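Speaker notes: reopening the guesthouse at Wusalia
Talk given 2024-01-04

Slide 1. Where we are
Start with the map. Wusalia is a small priory on the hill road above Stukthorpe. It closed to overnight guests when the roof failed. It took them back in November, with 14 rooms out of the old 22.
Say early that the chapel never closed. People mix this up.

Slide 2. What guests get
A bed, a desk, a key, and breakfast after morning prayer. Breakfast is eggs and toast, eaten in silence. No set fee. There is a box by the door.

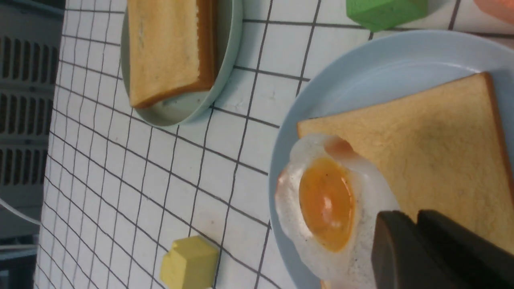

One guest wrote in the book that silence at meals was harder than the early bell, and that by the third morning she didn't want it to end. Read that entry in full if there's time.

Slide 3. Who came
The register shows 692 nights asked for and 676 given. The rest were turned down for lack of rooms. Most guests were not church members. Pause here, people usually want to write the numbers down.
Other faiths: the reading group with the Stukthorpe mosque is back and meets in the lower room. They bring food, we supply tables.

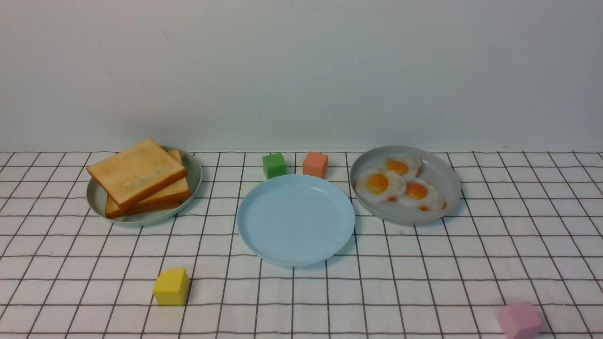 Would the group still meet if the priory closed again? A reader of the newsletter asked this, and added that the mosque had offered its own hall more than once. Answer: yes, it would, and the offer still stands.

Slide 4. Money
Roof paid for. Heating is not. The Danzer boiler is old and parts are slow to arrive. Moltance has quoted for a new one and the quote is good for 10 weeks.
Don't get drawn into the land sale. If asked, say it is with the diocese.
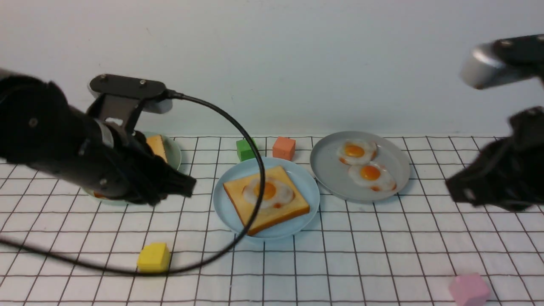

Slide 5. What we need next
People who can stay a full week and help with rooms.
Bedding, single size only.
Leave the address up during questions.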